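Saturn has moved into Pisces, and what the house meeting decided

16 April 2023

Many of you have written in since Saturn changed signs in March, asking what it means for your own chart and whether we plan to hold classes on it. We do, and the dates are further down. First, some general notes.

Saturn spent most of the past three years in Aquarius, a sign it has long been said to rule. Pisces belongs to Jupiter in the older scheme, and Saturn is a guest there. Older writers tend to describe the placement as slow and a little damp. Our own view at Turine is that it asks for patience with things that have no clear edges, such as grief, sleep, drinking, prayer and unpaid help given to relatives. If you have planets in the first seven degrees of Pisces, Virgo, Gemini or Sagittarius, you will have the first contact this year. Later degrees come in 2024 and 2025.

Saturn turns retrograde in June and direct again in early November. It won't leave Pisces during that time. People born with Saturn in Pisces in the middle 1960s or the middle 1990s are starting a Saturn return, and the second group has sent us the most mail.

Which house system we use

Several readers noticed that the charts in our winter issue used whole sign houses, while the older ones used Placidus. We met over this in February and agreed on whole sign for everything printed from now on. Personal readings can still be done in either one. Tell us when you book and we will set the chart up that way. If you say nothing you will get whole sign.

The change does move planets from one house to another for some of you. A reader wrote that her Venus had gone from the fifth to the sixth and she wanted it back. Both charts show the same sky at the same minute, and the degree of Venus is the same in each.

Please check your birth time before booking. We can work from a time that is off by ten minutes or so, but "sometime in the morning" will not give a usable rising sign. Most county offices will send a long form certificate that has the hour on it. The short form usually leaves it out. 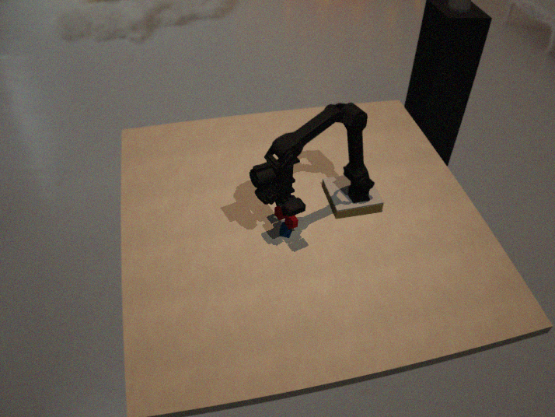

Study group dates

The Saturn group meets on Tuesday evenings in the back room at Tolonach, from seven until nine. There are six meetings and you may join at any of the first three. The cost is 80 dollars for the full set, tea included. Bring a printed copy of your chart and a pencil. We will go through the houses in order, two each week, and use the last half hour for questions.

The beginners' course runs again in August. It covers the signs, the planets and the main aspects, and it doesn't cover prediction. People who took it last year may sit in on any session for free if there is a chair left.

Library and ephemeris

The lending library now has 882 titles on the shelf list. Cao has agreed to bind the worn ones, starting with the three old ephemerides that have lost their covers. Those will be out for a month or more. The newer midnight ephemeris stays at the desk and can't be borrowed.

The Nirnano chart archive has reached 2151 entries. We are hoping for about 4000 before it goes into print, so please keep sending birth data with a note of where the time came from. Entries without a source are kept in a separate folder and will not be printed. We don't accept data for children under eighteen.

Eclipse this week

The New Moon on Thursday is a solar eclipse in the last degree of Aries, square to Pluto at the start of Aquarius. Mercury turns retrograde in Taurus the next day. The office will be closed both days, and orders placed then will go out the following week.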